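Cadidside, January 2019

Endasano Completes Test Program for Low-Temperature Textile Care Line

Endasano, a maker of laundry products for home and commercial use, has completed testing of Simiyu, a liquid detergent for knitwear and other delicate fabrics. The product is made for wash cycles at low temperature and will go on sale in June in 2 pack sizes.

The test program covered 433 knit items in wool, cotton and blended yarns. Each item was washed, dried flat and measured at fixed points before and after every cycle. Items were washed 19 times in total. Shrinkage, pilling and color loss were recorded on a standard form, and results were compared with those for the company's existing detergent, Tastar.
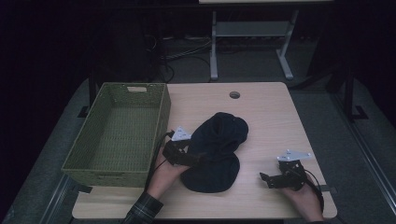 A dark navy knit item on a tabletop, next to an olive-green basket.

Dark colors were given a separate series, as fading is the most common complaint in the customer records held by Endasano. Color readings were taken under a fixed light source with each item lying flat. Loss of color was lower with Simiyu than with Tastar across the full series – the gap was widest in cotton blends and narrowest in wool.

"The formula uses fewer enzymes and rinses out in less water," said Imani Dunleavy, head of product testing at Endasano. "We kept the dose the same through all cycles so that the readings could be compared directly. Wool showed the smallest change in length."

Simiyu contains no optical brighteners or added dye. It can be used in front-loading and top-loading machines and for hand washing. The smaller pack holds 620 milliliters and has a measuring cap. The larger pack is intended for commercial laundries and fits standard dosing pumps.

Tastar will remain in production for everyday cotton and household linen. Data sheets for both products are available on request from the Endasano office in Cadidside.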